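How to wash dark cotton at home

Dark blue cotton loses its colour quickly if the water is too warm. I learned this in Stavholm, where the water is hard.

Turn the clothes inside out and close the zips. Fill the basin with cold water, add 2 spoons of vinegar and leave them for 48 minutes. 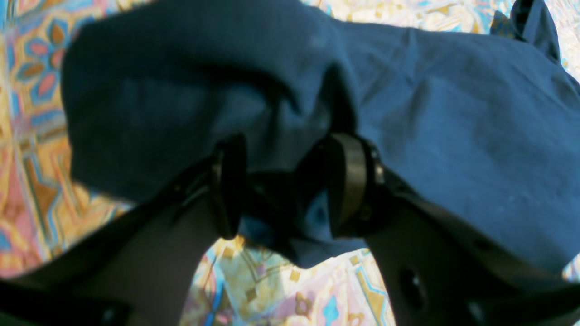
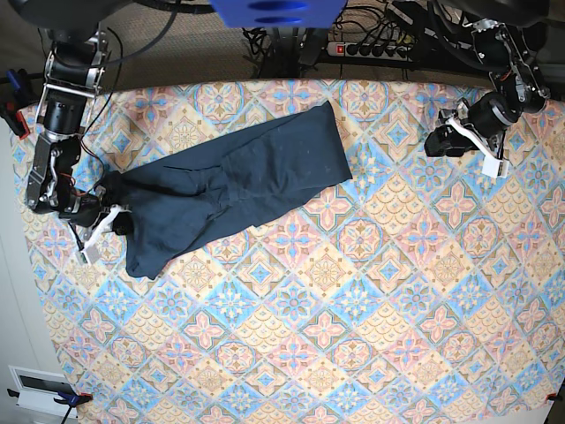
Blue cloth on a patterned tablecloth. 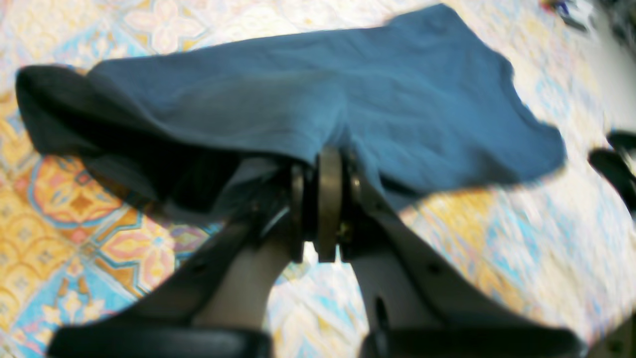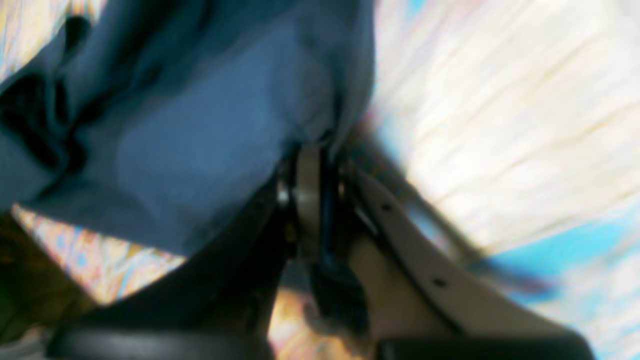

Rinse until the water is clear – with new clothes this can take long. Do not wring. Dry in the shade, above all in August.

Drita Perić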